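The Room in Gralska

The placement letter gave me 514 euros a month and a list of landlords. I rang the first number from the kitchen in Geelong at ten at night, with Mum listening from the hallway, and took the room without asking what floor it was on.

It was on the fifth. Gralska had a river, a tram line and a university with three buildings, and none of them was near the room. The landlady gave me two keys and a sheet of rules in a language I had studied for one semester. I worked out the rule about the bins by August. The one about the windows I never got.

My placement was at Femeo, which printed labels for jars. I sat between a Spanish student and a Finnish student and we checked colours against a chart. We spoke English to each other and said good morning to everybody else. At lunch we went down to the canteen and had soup, because soup was the word we all knew. 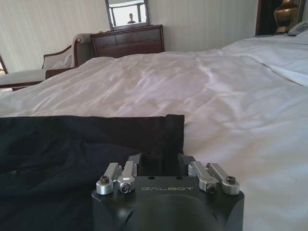
After the second month the grant was late. I had 87 euros and the rent was due. I went to the international office, where a woman looked me up on her computer and told me I was down as having gone home.

"When?" I said.

"In the spring."

I showed her my tram pass. She studied it for a while, then typed something and told me to come back in 10 days. I asked if I could have that in writing and she wrote it on the back of a map.

The Spanish student lent me the rent. We had hardly talked outside work before that. She walked with me to the bank machine on the corner and then we kept walking, over the bridge and out along the river to where the allotments start. She said she had told her parents she was having a wonderful time. I said I had told mine the same - my mother had told the whole street.

It got dark and we missed the last tram. We walked back along the rails, and she taught me how to say the name of my stop.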